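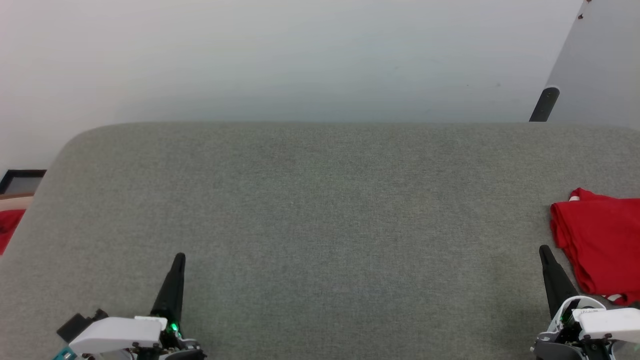
Cloth handling on soft surfaces: gallery

The picture at the top of the page belongs to our work on two-arm cloth handling at Herkside. Most published tests of folding and flattening use a hard table. We wanted to know how much of a trained policy survives when the surface underneath gives way a little, as a sofa or padded bench does.

The policy, Plivutix, was trained on table-top demonstrations only. It was then run on a grey upholstered surface with no further training, and again after a short round of extra demonstrations recorded on the fabric itself.

Picture notes

Start position. Both grippers are low in the view with their black fingers pointing up, and the middle of the surface is clear. The red cloth lies in a heap near the right-hand edge.

Surface. The cover is a fine weave in a muted grey-green, with no seams in view. A bright cloth against it is easy to separate by colour, so these runs tell us little about finding the cloth and more about picking it up.

Cloth. It is bunched into soft folds, with a thin white band along part of the upper edge. In Koltevent, our labelling tool, the annotators mark an edge only where they can follow it by eye — folds that hide it are left blank.

Results

Each condition had 11 runs. A run counted as a success if the cloth was lifted clear of the surface and laid flat in the middle.

Table-top training only: 6 of 11
With extra demonstrations on fabric: 10 of 11

In the first condition most failures came from the approach. The fingers stopped at the height learned on the table, pressed into the padding and closed on the cover as well as the cloth. The extra demonstrations used a shallower approach from the side, and the policy picked this up after 8 of them.

We have not tested patterned covers, or cloth close in colour to the surface. Both are planned for October, along with a second seat with firmer padding. The run logs and the Koltevent label files are kept together in the Herkside project folder, sorted by condition.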